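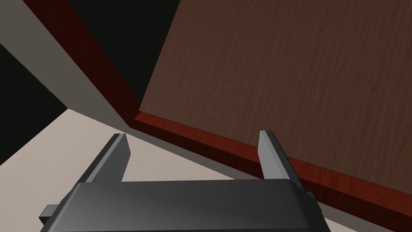

Kann man einen Greifarm in einer Vereinswerkstatt bauen, ohne dass jemand dafür ein Ingenieurbüro gründet? Man kann, sofern man zwei Winter Zeit hat, eine Drehbank mit eigenem Willen und Mitglieder, die sich über Zahnriemen streiten können.

Werkstatt Gurnotau: Der Arm übt vorerst am Bildschirm

2019-04-25. In der offenen Werkstatt Gurnotau entsteht seit dem vorletzten Herbst ein Roboterarm mit Parallelgreifer, der später Bretter aus dem Restholzlager holen und auf den Zuschnitttisch legen soll. Der mechanische Teil ist weitgehend fertig. Bewegen darf er sich trotzdem nicht, denn die Gruppe hat beschlossen, dass der Arm seine ersten Versuche in der Simulation macht. Der Beschluss fiel einstimmig, zwei Tage nachdem der Prototyp des Schultergelenks ein Regal umgestellt hatte.

Im Rechner ist die Welt übersichtlich. Es gibt einen hellen Boden, eine graue Wand und eine große braune Holzplatte mit rötlicher Kante, dazu den Greifer mit seinen zwei Fingern. Wo das Modell aufhört, wird es schwarz. »Wir haben genau so viel Werkstatt gebaut, wie der Arm braucht«, sagt Jovita Rosales, die das Modell angelegt hat. »Die Kaffeemaschine habe ich weggelassen, auch wenn es dazu Anträge gab.«

Die Maserung der Platte ist mit Abstand das Aufwendigste daran. Rosales hat dafür einen Abend gebraucht, für die Wand nach eigener Aussage vier Minuten. Auf die Frage, ob der Greifer die Maserung für irgendetwas benötige, verwies sie auf die Stimmung im Team.

Gesteuert wird das Ganze mit einer Software, die die Gruppe selbst geschrieben und Dondard getauft hat. Woher der Name kommt, ist im Verein umstritten. Dondard lässt den Arm eine Griffposition an der Plattenkante anfahren, prüft Abstand und Winkel und schreibt auf, woran der Versuch gescheitert ist. Im ersten Durchgang liefen über Nacht 256 Versuche. 88 davon wertet das Programm als brauchbaren Griff. Aatos Väisänen, im Verein für die Elektronik zuständig, hält die Zahl für ordentlich. Kazue Kawaguchi, zuständig für das Holz, möchte wissen, was mit den übrigen Platten passiert ist.

Das Problem liegt an der Kante. Der Greifer kommt meist sauber heran, die Finger weit geöffnet, und steht dann schräg zu dem, was er fassen soll. Schließt er in dieser Stellung, berührt ein Finger das Holz früher als der andere und schiebt die Platte vor sich her. In der Simulation rutscht sie dann lautlos über den Boden. In der Werkstatt, so Kawaguchi, rutsche nichts lautlos über irgendeinen Boden.

Väisänen will deshalb das Handgelenk ändern. Bisher sitzt dort ein einfaches Drehgelenk, das nur in einer Achse nachstellt. Ein zweiter Motor soll die Neigung ausgleichen, was den Arm schwerer macht und nach Ansicht von Rosales auch beleidigter. Gemeint ist ein Summen, das der Antrieb bei Überlast von sich gibt. Der Motor ist bestellt, die Halterung wird gedruckt, und wer den Drucker gerade für Blumentöpfe nutzt, möge sich bitte in die Liste eintragen.

Bezahlt wird der Umbau aus der Werkstattkasse und aus einem Zuschuss der Stiftung Clelline, zusammen rund 3.000 Euro. Das meiste davon steckt in den Getrieben. Die Finger hat der Verein selbst gefertigt, aus Aluminiumresten, die im Lager unter der Bezeichnung »gut, aber wofür« geführt wurden. Sie laufen nach oben hin schmaler zu, damit sie auch zwischen eng gestapelte Bretter passen. Die erste Fassung war breiter und passte zwischen gar nichts.

Offen ist noch die Sicherheitsfrage. Der Entwurf sieht einen Not-Aus am Zuschnitttisch und einen zweiten an der Tür vor. Kawaguchi hat einen dritten beantragt, den sie in der Schürze tragen kann. Väisänen wandte ein, ein Not-Aus in der Schürze werde vor allem beim Bücken betätigt. Der Antrag wurde vertagt. Bis zur Entscheidung bleibt die Zuleitung zum Arm abgezogen, und der Stecker liegt in der Schublade mit den Stechbeiteln. Wer ihn dort findet, soll ihn dort lassen.

Ganz ohne Kritik ist das Vorhaben im Verein nicht. Ein Teil der Tischlerrunde fragt, weshalb eine Maschine Bretter tragen soll, die ein Mensch in weniger Zeit trägt, als man zum Einschalten des Rechners braucht. Die Projektgruppe bestreitet das nicht. Gedacht sei der Arm für die langen, sperrigen Stücke und für Mitglieder, die nicht mehr schwer heben wollen oder dürfen. Außerdem, heißt es im Protokoll, mache es Spaß. Dieser Punkt wurde auf Wunsch der Tischlerrunde gesondert abgestimmt und angenommen.

Für die nächsten Wochen hat sich die Gruppe eine Reihe weiterer Simulationsläufe vorgenommen. Zuerst wird die Platte gedreht, damit der Greifer die Kante aus verschiedenen Richtungen anfahren muss. Danach bekommt der Boden mehr Reibung. Rosales möchte außerdem das Licht verändern, weil Dondard die Platte später über eine Kamera finden soll und die Leuchtstoffröhren über dem Restholzlager, vorsichtig ausgedrückt, eine eigene Auffassung von Helligkeit haben. Erst wenn der schräge Griff verlässlich ausbleibt, wird der Arm auf dem alten Hobelbankgestell verschraubt und darf eine echte Platte anfassen. Ausgesucht ist sie schon — ein Stück Regalboden, um das es laut Kawaguchi nicht schade ist.

Der Bauplan des Greifers und die Druckdateien für die Halterung liegen im Ordner neben der Bandsäge. Eine digitale Fassung gibt es auch, sie ist allerdings älter als der Ordner und zeigt noch die breiten Finger.

Im Mai will die Gruppe den Stand der Dinge beim offenen Abend vorführen, je nach Lieferung des Motors am Arm selbst oder an der Leinwand. Mitmachen kann, wer löten, feilen oder geduldig neben einem Fortschrittsbalken sitzen kann. Vorkenntnisse in Robotik sind willkommen, bisher hatte sie allerdings auch keiner. Anmeldung bei Aatos Väisänen in der Elektronikecke oder per Zettel am Brett neben dem Kompressor.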